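Home | Clubs | Gallery | Contact

We use cookies to improve your visit. Accept

Makcombe Robotics Club, August build nights

Quick upload before the bus. Arm's running again, 7 of us on the cube-in-box task, mat and stickers down. More pics when I find teh cable.
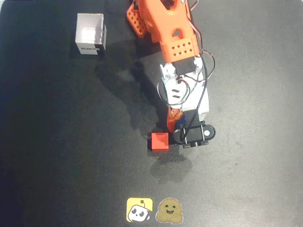
Solveig Nyberg reckons we should slow the wrist right down before Jendbridge, and fair enough. Trying it tommorow arvo.

Comments (2)

Idun Brekke: Good on ya! Is the code going up?

Mum of a Year 9: What time's pickup?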